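# Chapter 7: Expert Evidence and the Second Report

In many trials the court has before it more than one expert report on the same question. A first report is prepared soon after the event, often by whoever was available. A second is ordered months or years later, when a party challenges the first or when the investigating agency finds it incomplete. This chapter deals with how courts choose between the two, and with what a lawyer must establish before either can be relied on.

The rules differ between jurisdictions. The treatment here is general, and readers should check the procedural code that applies to them. Throughout the chapter we use a single hypothetical prosecution, *State v. Ivell*, to work through the main points.

## 7.1 The facts in *Ivell*

Stavros Economou, a bookkeeper at the freight company Taşdemir, is charged with altering 214 customs entries to conceal underpaid duty. The entries were stored on a desktop computer at the company's Hurncombe office. The machine was seized in September and examined by Primo Bortolotti, a technician attached to the local police station. His report runs to two pages and concludes that the file dates "show nothing irregular."

The prosecutor, dissatisfied, obtained an order for a second examination. Nektarios Gkikas, an independent examiner, worked from a copy of the drive. His report concludes that 45 of the entries were edited after the date they carry, and that the edits were made under the defendant's login.
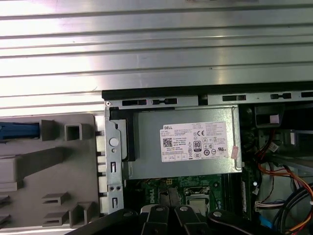 The defense does not dispute the contents of the second report. It argues that the second report should be given no weight, on three grounds: that the first examiner alone saw the original, that the machine changed hands before the copy was made, and that an agency should not be allowed to commission reports until it receives one it likes.

## 7.2 Admissibility and weight

Two questions must be kept apart. Admissibility asks whether the court may receive the report at all. Weight asks how far the court should act on it once received. Most objections to a second report go to weight. A report is seldom excluded merely for being later in time, and the existence of an earlier, contrary report is not a ground of exclusion.

A court may refuse to admit a second report where:

- the order for re-examination was made without authority;
- the material examined cannot be shown to be the material seized;
- the author is not made available for cross-examination, and no exception applies.

The second item is the one most often litigated. In *Ivell*, the property register shows the computer leaving the station store and arriving at the Flolla laboratory 10 days later. No entry covers the interval. The officer responsible, Manolis Theodorakopoulos, testifies that the seal was intact on arrival. Whether his testimony can fill the gap is considered in section 7.5.

## 7.3 Comparing the two reports

Where both reports are admitted, the court compares the reasoning of each. The conclusion alone carries little. An opinion that states a result without the steps leading to it cannot be tested, and an appellate court will usually support a trial judge who declines to follow it.

Bortolotti conceded in cross-examination that he had opened a sample of files and read the dates shown on the screen. He kept no notes. Gkikas listed his method, attached a log of 3000 lines, and identified the records that he could not interpret. The last point tends to help a witness – an expert who marks the limits of the findings is more easily believed on the rest.

The trial judge, Kwan-ho Yau, preferred the second report. His judgment gives two reasons: the method was disclosed, and the first examiner did not defend his own. The judgment does not rely on the qualifications of either witness, although the prosecution had pressed the point at length.

## 7.4 The suspicion of a purchased opinion

The third defense argument needs separate treatment. A party who discards an unfavorable report and obtains another invites the inference that the second was shaped to order. Courts meet the difficulty mainly through disclosure. The prosecution must hand over the first report, together with the letter of instruction sent to the second examiner.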